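# Faredetti Seed Program: FAQ

Last updated June 2024

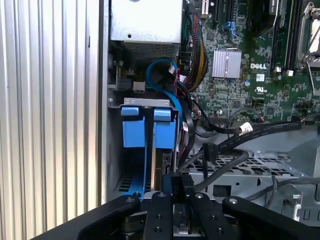
**Is it worth giving up 8% of my company?**
Depends what you'd get elsewhere. Kelten takes 11% and charges a $1000 desk fee on top. We'd still read the contract twice.

**Do the mentors help?**
Some do. Ask for names before you sign.

**How many startups got in last time?**
29 in the April intake. "Got in" doesn't mean "got funded," whatever the Wogan newsletter says.

**Can I apply with only an idea?**
Yes, through Onatside. Expect a slow reply.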